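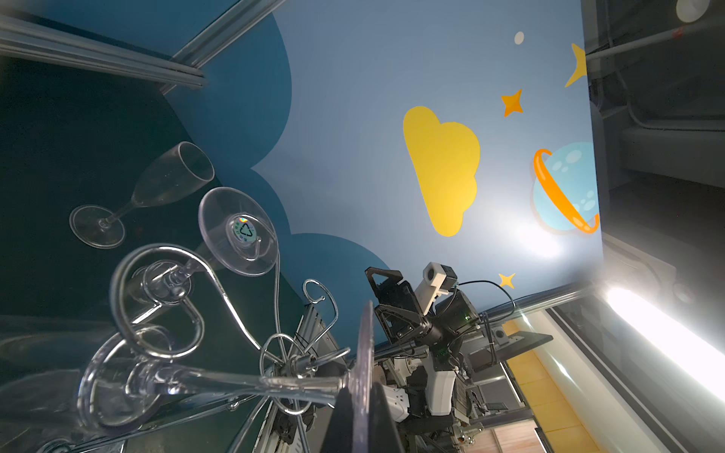 Why Can You See Through Some Plastics?

Dec 29, 2021
By the Lolleton Science Pages

Light travels in straight lines until it meets something. When it meets a solid object, three things can happen. The light can bounce off, it can be soaked up, or it can pass through. Most objects do a mixture of all three. A material is called transparent when most of the light passes through without being knocked off its path.

Plastics are made of very long molecules called polymers. A polymer is a chain of small units joined end to end. One chain can have thousands of units in it. If a chain had 3494 units and each unit were a paper clip 3 centimeters long, the chain would stretch over 100 meters.

The way the chains are packed decides how the plastic looks. In some plastics the chains lie in a tangle, like cooked noodles in a bowl. There is no pattern. Light meets the same sort of material all the way through, so it keeps going in one direction. These plastics are called amorphous, a word that means "without shape." Polystyrene, used for many clear party cups, is one of them.

In other plastics, parts of the chains fold up into neat blocks called crystals. Between the blocks the chains are still tangled. Light bends a little each time it crosses from a block to a tangle and back again. After many small bends it is going in all directions. The plastic looks milky. Milk jugs are made of this kind.
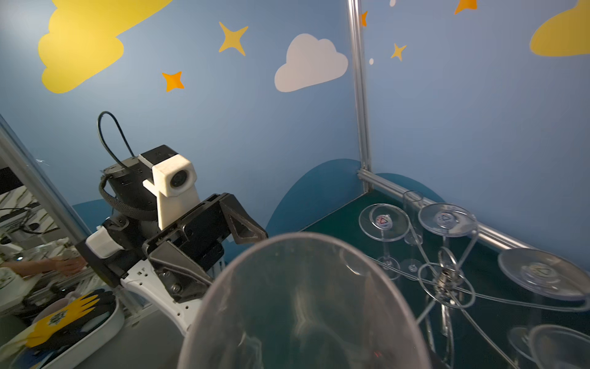

Color is a separate matter. A plastic can be colored and still be transparent - a green soda bottle is one case. The dye soaks up some colors of light and lets green through. White plastic usually has a fine powder mixed into it that scatters light of every color.

Scratches also change how much you can see. A smooth surface lets light in evenly. A scratched surface has thousands of tiny slopes, and each slope sends light a different way. This is called haze. Sandpaper will turn a clear plastic lid cloudy in less than a minute, although the inside of the lid is as clear as it was before.

Try it yourself

You need a clear plastic lid, a piece of fine sandpaper, a page of print and a little water. Ask an adult before you start.

1. Hold the lid 15 centimeters above the page and read through it.
2. Rub one half of the lid with the sandpaper. Wipe off the dust.
3. Read through the rubbed half at the same height.
4. Spread a few drops of water on the rubbed half and read again.

Water fills the scratches and makes the surface smoother, so the print should be easier to read. When the water dries, the haze returns.

Contact us | Copyright 2021 Lolleton Science Pages | Back to top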